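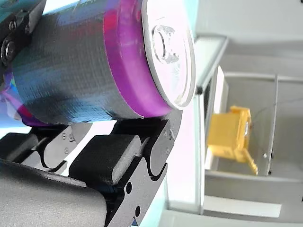
Can a city just close a public stairway because the owner next door asks it to?

"A city can close one, but it has to follow the steps in its own code first, and those steps start with telling people," says Montserrat Vidal. "It has to mail a notice to everyone whose property touches the stairway, post a notice at both ends, hold a hearing, and then write down why the public doesn't need it anymore. Garrido did a little of that and skipped the rest. That was really our whole case, if you boil it down."

Vidal doesn't often boil things down, as she will happily tell you herself. She has practiced land use law for most of her adult life, and she talks about easements and alley closings the way other people talk about their grandchildren, with detours and old grievances and a good deal of affection. We had set aside an hour in her office above the pharmacy. It was well past lunch by the time we got up, and she was still looking for a map she wanted me to see.

The case that brought me there is the one over the Mistora Street stairs, the long concrete flight that drops from the old part of the hill down to the bus stop. In January the city council voted to give up the stairs as a public way and let the Lindetti hotel fold the land into its new terrace. The neighbors sued. Judge Keyvan Mohammadi has now thrown out the council's vote and sent the matter back, and the gate at the top has been ordered open while the city decides what to do next.

The strip is small, 2,350 square feet by the surveyor's figure, and I asked Vidal whether she had been surprised that it ended up in court at all.

"Oh, I'm never surprised by what ends up in court," she said, laughing. "People think land cases are about acres. I've seen a family stop speaking over a hedge! But you have to think about who uses those stairs. If you live up there and you don't drive, the other way down is Tavus Road, and Tavus Road has no sidewalk on the bend. So it's a small piece of ground, sure, and it's also how you get to the doctor."

Her client was Lieselotte Kleinschmidt, who lives at 699 Mistora Street, right beside the top landing. Kleinschmidt learned about the closing when a crew came to put in the gate. Under the city code she should have had a letter at least 20 days before the hearing. The city said a letter had been sent, and for a while that seemed likely to be the end of it.

"Benito is a careful man and I like him very much," Vidal said of Benito Valcárcel, who argued the case for the city. "He had an affidavit from the mail room, and an affidavit is a serious thing, you don't just wave it away. So we asked for the mailing list itself. And when it came, the addresses were all on the lower side, down by the hotel. Somebody had drawn the line from the wrong parcel. I don't think there was anything wicked in it, I want to be fair about that. I think it was a map and a mouse and a long afternoon. But the people at the top of the hill never got their chance to speak, and the law doesn't ask whether you meant it."

I wondered why the judge hadn't simply told the city to mail the letters again and leave the vote in place. That was what Valcárcel had asked for, and to someone who isn't a lawyer it sounds reasonable enough.

Vidal poured us both more coffee before she took that one on.

"Well, think about what a hearing is for. If I've already sold your bicycle, and then I invite you over to talk about whether I should sell your bicycle, how much are you going to enjoy that conversation? The hearing has to come while the answer is still open. Judge Mohammadi said it more politely than I do. He said a notice that comes after the decision can't do the work of a notice that comes before."
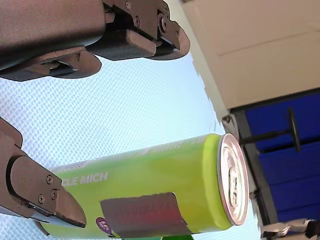
"And then there was the second part, which I thought was the stronger one, though it got less attention," she went on. "The code says the council has to make findings. That's a lawyer's word, but all it means is reasons, on paper, tied to something in the record. The resolution had one sentence. It said the stairs were no longer needed for public use. Fine, but says who? There was no report from the streets department, nobody from the bus agency was asked, and the only letter in the file came from the hotel. You can't review a reason that isn't there. A judge has nothing to hold on to."

She is careful to say that the ruling doesn't guarantee the stairs will stay public. The council may take the question up again from the beginning, and if it mails the right letters, hears people out and gives its reasons, it could well land in the same place. A court would then look at it with a much lighter hand.

"I told Lieselotte that on the very first day, and I tell every client. Winning on procedure means you get to have the argument you should have had before. You may still lose the argument. She understood that right away. She said she'd rather lose it standing at the microphone, and I thought, all right, we're going to get along."

The hotel's side deserves its turn, and Vidal gave it one without my asking. Lindetti paid for a survey, hired an architect and ordered stone for the terrace, all on the strength of a council vote that looked final. Consuelo Sotomayor, the hotel's manager, told the court that the company had done everything the city asked of it. Vidal believes her.

"She was a very good witness, very straightforward. And I do feel for them. They relied on the city. But the time to bring a challenge hadn't run out when they started work, and their own lawyer must have known it. If anyone reading this is about to build on land a city has just given up, please, please wait out the appeal period. It's dull, and it costs you a few weeks, and it's so much cheaper than this."

What about people on the other side of the fence, I asked, the ones who hear a rumor that their path or alley is about to go? Her advice was mostly about paper. Go to the clerk's office and ask to be put on the list for agendas. Ask for the staff report, and if there is no staff report, write and say so. Send your objection in writing even if you plan to speak, and keep a copy with the date stamped on it. In her experience, a person who talks beautifully for three minutes and leaves nothing behind can be hard to find in the record a year later.

"Also, be nice to the clerk," she added. "I mean that as legal advice."

The stairs themselves have been there for nearly 100 years, and at some point in all this Vidal had gone digging for how they came to belong to the city in the first place. The answer was a deed of gift, handwritten, from the family that once owned the hillside. It didn't come into the case. There is a line in it about keeping the way open "for persons on foot," and she thinks that line might matter a great deal if the council votes the same way again, or it might not matter at all, depending on how one reads an older ruling she then began to explain to me in some detail.

The map turned up in the end, under the coffee tray. She spread it out and showed me where the mailing line had been drawn and where it ought to have gone, a finger's width higher up the hill. The council has not yet set a date for the new hearing. Kleinschmidt has asked for the letter to be sent by certified mail.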